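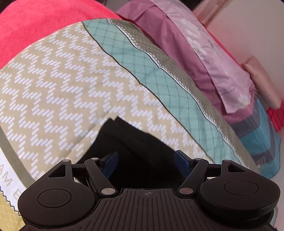

HAND TOOLS / PRE-USE INSPECTION

Hand-held gripper, Nevon against Wako, bed and clothing tasks
Checked by: Akosua Arthur
Comments by: Robel Negash
Date: 06/03/2019

1. Body and ribbed plate free of cracks
Pass. Grooves collect lint and want a brush, not a cloth.

2. Crosshair marker clean and readable
Pass. Dallton claim the marker survives 600 wipes. We have no way of checking that and I would leave it out of the report.

3. Pivot pins seated, no side play
Pass with comment. Six pins on view from the back, all seated. The two larger ones at the lower ends of the linkage arms are where I expect wear. Gadisa wants them checked every 100 grasps. I say every 50 until we trust them.

4. Finger pads secure, faces meet evenly
Pass on the Nevon. Wako: left pad lifts at one corner. Fail, sent back.

5. Side discs tight
Pass. Please stop using them as thumb rests.

6. Linkage clear of loose fabric
Comment. Black cloth on a zigzag comforter is a fair test of the fingers and a poor test of the linkage. Fringes and tassels are the real trouble. Keep both grippers away from them until the guard question is settled.

7. Pinch points marked
Fail, both. The open triangles at the sides will take a fingertip. The supplier's sheet says "low risk". Low for whom?

8. Camera view clear, both pads visible when open
Pass.

9. Grasp log matches counter
Fail. Counter says 2,854, the log is 88 short. Évan thinks the counter double-fires on a fast close. Possible, but it needs showing before anyone quotes a success rate for either gripper.

Overall: Nevon may be used with items 7 and 9 open. Wako not to be used. I don't accept "feels smoother" as a reason to prefer one over the other, and it appears four times in the October notes.

Items 7 and 9 to Chun-hung Liu for reply.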